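Desktop Repair and Parts Technician (part-time)
Lustach Refurbishing, Voden site

Lustach takes in used office computers, sorts them, repairs what can be repaired and strips the rest for parts. Last year the Voden shop handled 2,057 desktop towers. We are looking for one more person at the bench.

The work is mostly inside the case. You will open towers, check the board, test and swap memory, reseat processors, and clean out dust. You should be comfortable around a CPU socket and know how a retention lever works before you touch one.
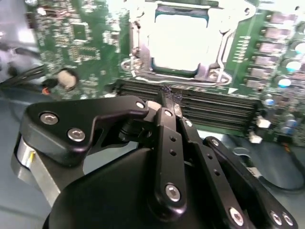
Most of our stock is older business desktops, so experience with current gaming hardware is fine but not needed. Memory work takes up the biggest part of a normal shift. Modules are pulled, tested, labeled and either put back or sent to the parts shelf.

What you will do

Open the case and lay it flat on the bench
Check cables, drive cage and power supply for damage
Record the model and the memory installed
Remove and refit memory modules and drives
Set aside any board with bent pins or swollen capacitors
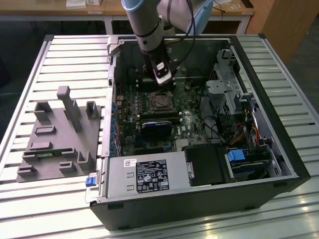
What we ask for

Some hands-on experience with desktop PCs, paid or at home. Good eyesight for small labels, with or without glasses. Able to lift a full tower from a cart to the bench. Steady with small screws and latches. You need to write clear notes, as the person on the next shift will work from them.

A certificate is welcome but we do not require one. New hires spend the first 2 weeks at the memory bench with a senior technician. Practice boards are kept there, and you can take your time with them.
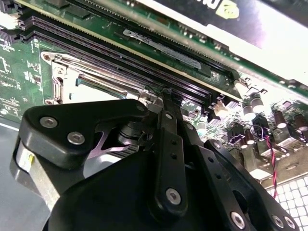
Hours and pay

Four shifts a week, 8 a.m. to 2 p.m. Monday is always a work day. Hourly rate depends on experience and is discussed at the interview. There is a bonus for each 1,000 modules tested by the shop, shared equally among bench staff. Parking is free in the Bednarek lot across the road.

How to apply

Send a resume and a few lines about a computer you have repaired to the Voden office, marked Bench 48. Applications close at the end of October. Interviews are held at the shop and include a short practical test. If you have applied to our Namska site before, please mention it.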